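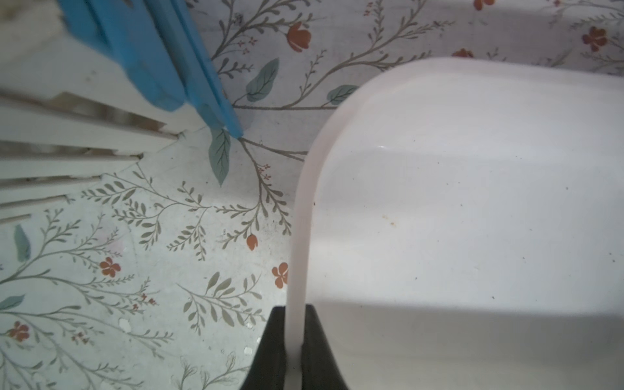

Reading time: 2 minutes

Household Skills, Evening Course
Handout for the session on plastic tubs, trays and storage boxes
Notes by Anwara Chowdhury

Hello again, everyone, and thank you for bringing in such a lovely mixed collection of tubs last time. Several of you asked me to write down what we talked through, so I have tried to put it all on paper, along with one or two things I forgot to say while I was hunting for the kettle lead.

Why white plastic is such a tell-tale

A big white container is wonderful for seeing what you are doing, and rather unforgiving for the very same reason. One small brownish stain in the middle of the floor, like the one at the top of this handout, catches the eye straight away, and so do the tiny dark specks once you begin looking for them. A grey or green tub could carry the same marks for years and you would think it perfectly respectable. Please don't be disheartened by this! A mark on white plastic is only a mark, and most of us have worse at the back of the cupboard.

Look first, then wash

Before you run any water, put the tub down under a good light and tilt your head about a bit. On glossy plastic the glare can hide a mark completely from one side and show it plainly from the other. Run a dry fingertip over anything you find. If you can feel it, it is sitting on the surface and will probably lift with warm soapy water and a soft cloth. If you can't feel it, the colour may have gone into the plastic, and you will want the paste.

The paste

Bicarbonate of soda, with just enough water to make it spread like soft butter. Dab it on the mark, leave it while you have a cup of tea, then wipe in small circles and rinse well. Pranab Thambiah asked whether a scouring pad would be quicker. It would, Pranab, but it takes the shine off, and a scratched floor holds on to dirt far more stubbornly than a smooth one. If you would like to try a shop cleaner instead, read the label, open a window and never mix it with anything else.

Corners

Rounded corners are much kinder than square ones. A folded cloth will follow the curve in one sweep, from the floor up the wall and over the rim. For square corners, and for anything with slats or narrow gaps, an old toothbrush does very nicely. Do remember the underside of the rim, where crumbs like to gather.

Drying and putting away

Stand the tub upside down, propped a little at one edge to let the air in. If you are working on a patterned cloth, slip a plain towel underneath while you dry. Small bits vanish among printed leaves and flowers, and Anoma Gazi spent a good part of November looking for a lid clip on hers. Store with the lid off, or at least ajar.

For next time

Please bring one container with a mark you have not managed to shift, and a note of what you have already tried on it. Kumudini Miah has kindly offered to bring spare toothbrushes. We start at 7 pm in the same room, and there will be biscuits.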